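4. Loading the Tikwood tray

The leaflet in the box says the tray takes a full set "in any order". We would not rely on that.

1. Lay the tray flat on the table. A diagonal position is fine.
2. Set the clear glass on first, near one end.
3. Keep the mugs beside the tray until the glass stands level.
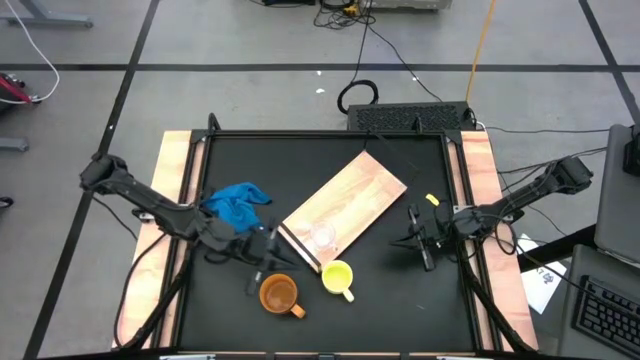 Mwakyusa replied that the order makes no difference on a flat table, and that only carrying shows up a bad load. Fair enough - but most people carry it sooner or later.

4. Add the yellow mug near the center.
5. Put the pitcher at the far end, away from the glass.

Caution: The thin rails along the edges are not handles, whatever the leaflet implies.
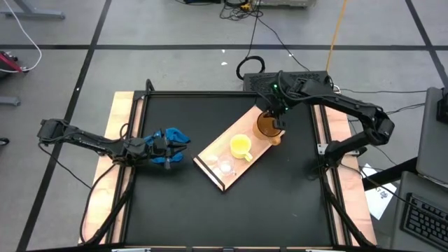 Fig. 5. Pitcher, yellow mug and clear glass on the tray.

Note: Wipe up spills with a cloth before lifting.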